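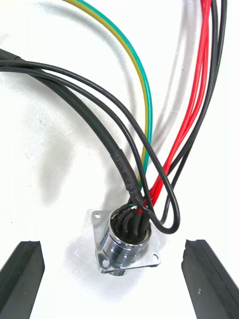 How to solder wires into a panel connector

In this tutorial I explain how I solder the wires into the back of a round metal connector, the type with small cups where each wire goes in. I learned this work at Korden, where Pilar Bustos checked every joint of mine under a magnifier for my first months. Many of her corrections are in the text.

What you need

A soldering iron with temperature control, a thin chisel tip, solder of small diameter, flux, heat shrink tube, a wire stripper and a small vise. Also a multimeter for the end.

Before you start

Write the pin list on paper. One line for each contact, with the color of the wire beside it. Please remember that the numbers on the solder side go in the mirror direction from the front side. Most connectors have the numbers printed very small on both sides, so use a good lamp and read them from the side where you will work.

Cut all the wires to the same length and add 40 mm extra. You will be glad for it if one joint must be done again.

If your connector has a back shell or a clamp, put it on the cable now. Put the heat shrink pieces on also, one for each wire, and push them far away from the heat. I have forgotten the back shell two times, and both times I had to remove everything.

Soldering

1. Strip the wire so that the bare part is as long as the cup is deep. A very small gap between the insulation and the cup is fine.

2. Twist the strands lightly and tin them. You should still see the shape of the strands under the solder.

3. Hold the connector in the vise with the cups looking up and the open side toward you. Do not close the vise strongly, the shell can become oval.

4. Put a little flux in the cup and fill it to the half with solder. I set my iron to 350 degrees Celsius for this.

5. Heat the cup from outside. When the solder melts, bring the wire slowly down to the bottom, take the iron away and keep your hand still until the joint is solid.

6. Begin with the row farthest from you and come nearer. In this way the finished wires do not stand in front of the iron.

7. Clean the flux with alcohol and a small brush, let it dry, then slide the heat shrink over each cup and shrink it.

Checking

Pull each wire softly. After this, measure from every contact to the other end of its wire, and also between neighbor contacts, where there must be no beep. Tarun Sengar asked me if it is enough to measure only the neighbors. For a small connector I measure all the pairs, it takes 2 minutes more.

If a joint looks dull or has a ball shape, add flux and heat it again before you close the back shell.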